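## 6. Working alongside the Coren cell

This section applies to technicians who previously stripped desktop towers by hand at the Endus benches. With the cell in service, the technician prepares the tower, supervises the arm and checks the parts. Lifting parts out of the case is no longer a bench task.

### 6.1 Preparing a tower

1. Remove the side panel and lay the tower on its side on the slatted table.
2. Place the fixture tray to the left of the tower.
3. Scan the job into Skillis and wait for the part list.
4. Step back behind the floor marking and press Start.
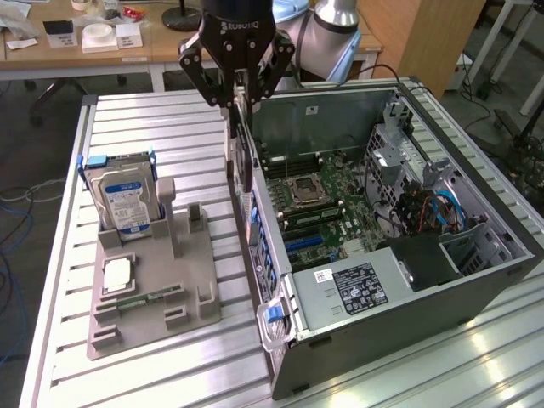
Part positions are fixed and must not be changed to suit personal habit. Technicians used to the old benches tend to put parts down wherever there is room — the cell cannot work this way. The hard drive stands upright in the rear slot of the tray in its blue caddy, the processor lies in the square recess and the memory module in the long slot below it. Changes to the layout are made by Zorica Trajkovski only.

### 6.2 During the run

5. Stay within reach of the stop button. Do other work only if it can be put down at once.
6. If Skillis shows code 208, press Stop and check the tray before restarting.

**Caution:** Do not reach into the case while the arm is enabled, even when it is standing still.

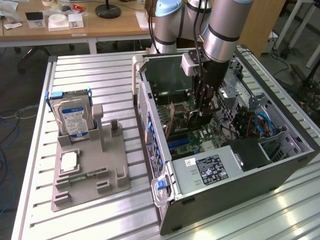

*Figure 6-2. Gripper inside the case, over the motherboard.*

### 6.3 Shift arrangements

One technician may supervise one cell. Time at the cell is booked as skilled work, at the same grade as hand stripping.

**Note:** Each technician keeps one hand-stripping shift per month, so that work can go on when the cell is down. Send rota questions to Teemu Peltonen, extension 2899.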